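**August 28, 2024**

Drurkorix has changed the feeding and storage directions for its Jaklow line of dry dog food. The new directions apply to all bag sizes and appear on packaging from the Galtanmont plant. The recipe is unchanged.

The main revision concerns food served with added water. The old label gave no time limit. The new one tells owners to discard moistened kibble after 2 hours at room temperature, or after one hour in a room above 76°F. Leftover moistened food should not go back into the bag.

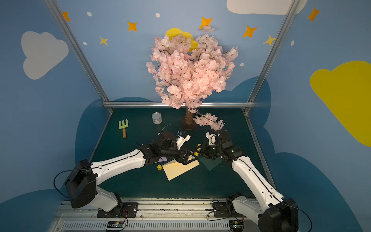

Two robot arms over a green tabletop, with an artificial cherry blossom tree at the back.

Dry kibble may stay in the bowl through the day. Once opened, a bag should be used within 8 weeks and kept closed, off the floor, and away from heaters. The company advises leaving the food in its original bag, even inside a bin, so that the lot code stays with it.

"Most of the calls we get are about soaked food for older dogs," said Setsuko Hosoda, who manages product labeling. "The label had to give a number."
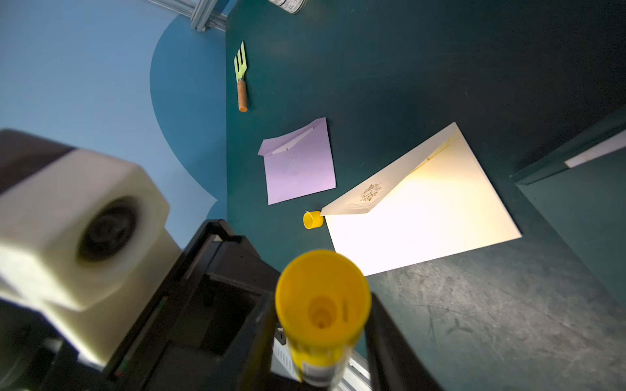 ## Portion chart

The chart now lists dogs over 50 pounds in a separate row. Amounts are given in grams as well as cups. Ximena Rivadeneira, a veterinarian at the Åberg clinic, reviewed the chart and asked for the gram figures, as scoop sizes vary between households.

Bags with the old directions remain on sale and do not need to be returned.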